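Tenants > Building Meetings > Minutes > Ground Floor Rooms

Minutes of the Ground Floor Rooms Meeting
Tuesday, April 20, 2021
By Carola Meinecke, recording secretary

Present: Mattes Gerlach (chair), Uwe Albers, Carola Meinecke, Volker Sauerland. Cayetano Nieto joined for items 4 through 7. Apologies were received from Boonchu, which sent written comments on item 5.

1. Opening and previous minutes

The chair opened the meeting and confirmed that a quorum was present. The minutes of the previous meeting were approved with one correction. Under "Keys," the words "both tenants" were replaced with "Tinero and Wirnora," as Ilta does not hold a key to the side entrance and has not asked for one.

Mr. Albers asked that the agenda be sent out earlier in future. It was agreed that papers will go out two working days before each meeting. Items that arrive later will be held over unless the chair decides otherwise.

2. Matters arising

The door closer at the side entrance has been adjusted. Mr. Sauerland reported that the door now latches when it is let go from half open, but still needs a push when it is let go from nearly shut. The contractor will be asked to return. No further charge is expected.

The question of the blinds was carried over. Wirnora has obtained one quotation and is waiting for a second.

The lost property box has been moved from the hallway to the mail room. Items left at the end of September will be given away. Ms. Meinecke will put a notice on the board.

3. Shared costs

Mr. Gerlach presented the statement of shared costs for the ground floor. The balance carried forward was $66. The meeting noted that the amount was small and agreed to leave it in the account toward cleaning supplies.

Mr. Albers asked whether the floor cleaning could be paid for monthly and not by the visit. Mr. Sauerland was in favor, provided that the rooms are cleared beforehand, as the cleaners will not move furniture or anything standing on the floor. After some discussion the meeting agreed to ask for a monthly price and to return to the matter when it is known.

4. Use and order of the front room

The chair introduced the item by recalling that the front room is used by Tinero during the day and may be reserved by the other tenants in the evening. The present rules were written when the room held only chairs and a coat stand. He invited comments on the table, the shelving and the floor, in that order.

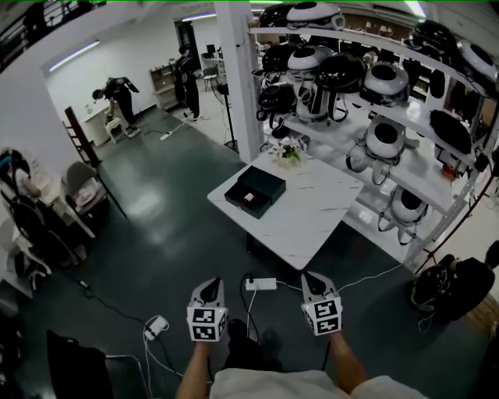

Mr. Sauerland spoke first and asked that the meeting settle a standard for how the front room is to be left at the end of the day. He did not wish to see long rules. In his view the room is pleasant, and the marble-patterned table with its small vase of white flowers makes a good first impression on anyone coming in. His concern was the floor, where the white power strip and the cables running out from it lie in the part of the room that people need to walk through. He proposed that cables be coiled and lifted whenever the room is handed over to an evening user, and that the power strip be placed against a wall. Chargers should go back on a shelf or into a drawer.

Mr. Albers agreed in general but pointed out that the wall outlets are badly placed. The nearest one to the table is behind the door, and a cable from there has to cross the room somewhere. He asked whether a floor cover for cables would be acceptable. Mr. Sauerland said that he had no objection to a flat cover, as long as a cart can pass over it.

Mr. Nieto joined the meeting at this point. Asked for his opinion as building technician, he said that an additional outlet on the table side could be fitted without opening the floor, using surface trunking along the baseboard. The work would take one morning. He would prefer that to a cover, which tends to shift and collect dirt along its edges. He offered to measure the wall and bring a price.

On the black box on the table, Ms. Meinecke noted that evening users have asked whether it may be moved. Tinero replied through Mr. Albers that it may be moved to the end of the table but should stay in the room, with its drawer closed. Small items belonging to individuals should not be kept in it. The meeting accepted this.

On the tall white rack, Mr. Gerlach asked whether it is fixed to the wall. Mr. Albers was not certain. Mr. Nieto will check and will fit brackets if there are none. The meeting agreed that the shelving may remain where it is, that straps should be tucked in so that they do not hang over the shelf below, and that nothing is to be stored on the floor in front of it. Heavier pieces should be kept on the lower levels where there is room for them.

Resolved:
- The front room is to be handed over with a clear floor. Cables are coiled and put away, and the power strip is set against the wall.
- Mr. Nieto will obtain a price for an additional outlet on the table side.
- Mr. Nieto will check the fixing of the rack.
- Chairs are to be returned to the table after use.

The resolution was carried with one abstention (Mr. Albers, who wished to consult his colleagues at Tinero on the daily effort involved).

5. Evening reservations

Written comments from Boonchu were read out. Boonchu asks for a fixed evening each week and is willing to give up its share of the other evenings in return. Wirnora was not opposed. Mr. Sauerland, speaking for Ilta, said that a fixed evening would be convenient for everyone but should be reviewed in September, when his own firm expects to need the room more often.

It was agreed to grant the fixed evening until then. The handover period between day and evening use was set at 15 minutes. A proposal to make it 20 was withdrawn. Users who find the room not in order should write this in the book by the door and should not rearrange other tenants' equipment themselves, apart from moving the box on the table as agreed under item 4.

6. Plants and flowers

Ms. Meinecke asked who is responsible for the flowers in the front room and for the two large plants in the hallway. The plants belong to the building and are watered by the cleaners. The flowers are Tinero's own affair. Mr. Gerlach asked that the hallway plants be moved away from the radiator, and Mr. Nieto said he would do this after the meeting.

7. Any other business

Mr. Albers reported that the light in the mail room flickers. Mr. Nieto has the replacement part on order.

Ms. Meinecke reminded tenants that the recycling containers are to be closed fully - the yard has been untidy after windy nights - and that cardboard must be flattened.

A request from Wirnora to paint its inner door a different color was referred to the owner.

The date of the next meeting will be circulated with the agenda. The chair thanked those attending and closed the meeting.

Signed: Mattes Gerlach, chair
Minutes taken by: Carola Meinecke

Related items
Rules for the Use of the Ground Floor Rooms
Evening Reservation Form
Shared Costs Statement, Ground Floor
Notice: Lost Property
Recycling and Yard Access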